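We use cookies to remember your cart and your region. By continuing to browse this site you accept our cookie policy. Accept / Manage settings

Gollura Two-Finger Gripper Kit

Parallel gripper for small home-built and workshop arms. Supplied as a kit, with fingers, rail, carriages, drive and wrist plate. Some assembly is required. Arm, power supply and controller are not included.

The Gollura started as a part for one arm in a shared workshop in Branholm. Paraschiva Dumitrescu drew the first set of fingers for her own bench, and Horațiu Surdu worked out the carriage and the wiring. Other members wanted the same gripper for their own builds, so we cleaned up the drawings and wrote a manual. The current version has been shipping since November.

What it does

Both fingers travel on one rail and move together, so the centre of the grip stays in the same place whatever the size of the part. Maximum opening is 40 mm at the tips. The drive is a single hobby-class servo through a rack and pinion. It runs on the same bus as the Dinu controller board, and it will also take an ordinary PWM signal if you fit the jumper described in section 3 of the manual.

The fingers are printed in dark green and come finished. They bolt on from below and can be swapped without taking the carriages off the rail. Each one narrows from a thick base to a pointed tip, with a flat inner facet for gripping. The points are good for picking up washers, pen caps and small blocks. For round stock, use the lower part of the facet.

A wrist camera mount is moulded into the plate. It fits the common small board cameras, and the height is set so both tips stay in view at full opening. The camera is sold separately.
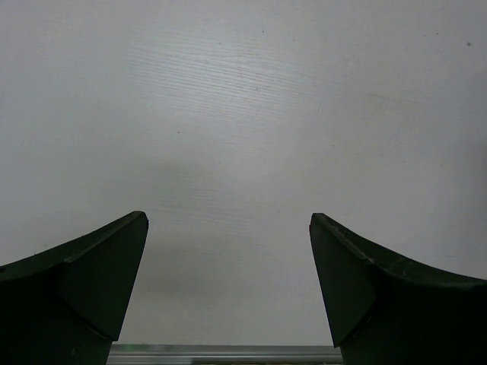 Setting the open position is the step most people get wrong. Power the servo before you fit the pinion, send it to its open angle, then slide both carriages out to the stops and drop the pinion in. If you fit the pinion first, one finger may reach its stop early and the servo will sit there pushing against it. A servo left like that gets hot and will eventually strip.

Once the pinion is in, run the gripper slowly through its full travel a few times by command before you put any load on it. The fingers should meet on the centre line. If they meet to one side, the rack on that side is a tooth out. Take the cap off, move it over and try again.

Specifications

Opening: 0 to 40 mm
Total weight, assembled: 300 g
Supply: 6 to 7.4 V
Fasteners: M3 throughout, 11 supplied
Finger material: printed nylon, dark green
Mounting: four-hole wrist plate, Naltance pattern
Camera mount: included

In the kit

One pair of fingers, one rail, two carriages with racks, pinion and cap, servo with lead, wrist plate, fastener bag, printed manual. You will need a 2.5 mm hex key, a small file and a little light grease.

Care

Wipe the rail with a dry cloth and regrease when the travel starts to feel rough. Don't use spray lubricants near the fingers, as they leave a film that lets parts slip. Scuffs on the outside of a finger make no difference to the grip. Replace a finger if the tip has rounded over or the inner facet is cracked. Spares are sold in pairs so the two sides wear evenly.

Fits

Any arm with a Naltance pattern wrist. For other wrists, the drawing of the plate is in the manual and can be redrilled or reprinted. We don't recommend the gripper for arms with a payload under 500 g, as too little is left for the part once the gripper is on.

Ordering

Kits are packed in Branholm in small batches. We have shipped 1,273 of them and keep spares for every version. If the page shows the kit as out of stock, leave your email and we will write when the next batch is ready. Members of the workshop can collect from the front counter after 5 pm.

Returns are accepted on unassembled kits. If a part is missing or won't fit, send a photo with your order number and we'll post a replacement.

Related items

Gollura spare fingers, pair, dark green
Gollura soft finger pads
Dinu controller board
Naltance wrist adapter, blank
Replacement rack and pinion set
Servo extension lead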